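**Ticket:** box-closing sim, recordings drop the last stretch of each episode
**Opened:** 2021-01-10
**Project:** Ledisska
**Status:** fixed on my end, one question still open

Hi all, me again! I've been stuck on this one long enough that I'm writing it all down, partly so you can help and partly so I stop trying the same thing twice.

I'm collecting box-closing episodes in the sim, driving both arms with the Fudell controllers, and saving through the Zeman recorder. I got to 368 episodes before I thought to play any of them back (yes, I know, I know). A whole bunch of them stop too early. The lid is still up, the gripper is on its way, and then the file just ends. The success flag says true on every single one, so the trainer would happily learn that a box with its lid in the air counts as closed. Not great!

**What I tried first**

- Restarted the recorder. No change.
- Turned off compression, in case it was choking on the images. Files got huge, same problem.
- Swapped the left and right controllers. I was grasping at straws by then.
- Rolled back to the recorder build from August. Same thing, plus it lost my settings, so that was a fun hour.

**First real clue**

I lined up one bad episode against the log and the recorder was stopping at step 1481 when the sim kept going well past that. Tried another slow one: 1481 again. My quick episodes were all fine – they finish before they ever get there. So it was a limit somewhere, and I'd been blaming the network for two evenings.

The limit turned out to be in the task file I copied over from the Netthorpe setup. That task was a simple pick and place, and whoever wrote it set a max length that made sense for it. The recorder reads the number and quits when it gets there. The sim ignores it. And the success check runs on the sim's final state, which explains the happy little "true" on a file with no ending.

**Fix**

1. Took the max length out of the task file, so the episode ends when I press the button.
2. Made the success check read the last saved step instead of the live sim.
3. Added a warning if those two ever disagree.

Then I recorded 11 fresh episodes, going slow on purpose, and every one plays through to a shut lid. Hooray!

For the old batch I ran the new check over everything and 327 pass. The rest are in a folder called `short_lid` and I'd rather not delete them yet, the approach part looks perfectly usable if anybody wants it for something else.

**Still open**

The start position. I've been resetting to the same layout every time, with the taped boxes at either end of the table and the open one in the middle. Should I be moving things around between episodes? I'm worried it'll learn this one table and nothing else. The two loose items, the gray block and the black oval thing, could get shuffled too.

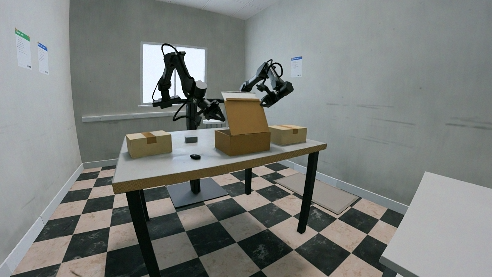
*Right gripper by the raised lid, left one on the other side of the open box.*

If you're happy with shuffling, tell me how far the boxes can move before the left arm runs out of reach, and I'll put the range in the task file. I can start the next batch as soon as I have that. Also, could somebody with write access fix the max length in the shared Netthorpe copy, or at least stick a comment next to it? I only changed mine.

Leaving this open until I hear back on the layout.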